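Backup Software Is a Security Product Now

Backup programs used to be sold on convenience. A disk failed, a laptop went missing, and the software brought back the spreadsheets. Ransomware changed the job. An attacker who gets into an office network today usually looks for the backups first, deletes or encrypts them, and only then starts on the live files. A product that stores its copies on an ordinary shared drive gives very little protection against this.

Vendors have responded with immutable storage. Once a copy is written, it can't be changed or deleted until a set period has run out, even by an administrator. Koster, a mid-priced package for small offices, sets the period to 30 days by default. Flilholm leaves it off until the buyer turns it on, and the setting sits three menus deep under Retention. Buyers who install Flilholm and accept every default will have working backups that a stolen administrator password can erase in minutes.

The second thing to check is where the login lives. Many packages can use the same accounts as the Windows domain. It saves typing, and it also means that one compromised account opens both the network and the backup console. Both products accept a separate local account with a code from a phone app. Use it. Store the recovery codes on paper, away from the server.

Price is harder to compare. Koster charges $495 a year for a server license and up to ten workstations. Flilholm charges by volume, with the first 1000 gigabytes at $119 a year and further blocks at the same rate. An office that keeps only documents and mail will pay less with Flilholm. One that keeps video or scanned drawings should do the arithmetic before signing, and should include old versions of files, which count toward the total.

Restore speed gets little space in the brochures. We ran both products on the same server in our Clostton office, over a wired connection, with a mix of small documents and a few large database files. Koster was faster on the database files and Flilholm on the small ones. Neither handled open files well until the snapshot service was enabled by hand.

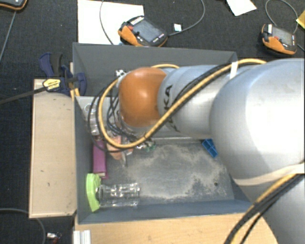 Machines that aren't desktop computers need a separate plan. Neither product installs an agent on a printer, a door controller or a production cell, yet all of these hold settings that take hours to re-enter. A KUKA arm with its yellow and black cables is run from a controller, and the programs and configuration for equipment of that kind should be exported to a folder that the backup server reads. The export should be repeated after every change to a program. Keep at least one copy offline, and note the software version next to it, as a restore to a different version may be refused.

Test restores should be done every quarter on a spare machine with no network connection. A green check mark in the console shows that the job ran. It says nothing on whether the database opens. At our Gritville office the December test failed on a missing encryption key, which had been saved only on the server being restored. The key now has its own line in the checklist, between the recovery codes and the license file.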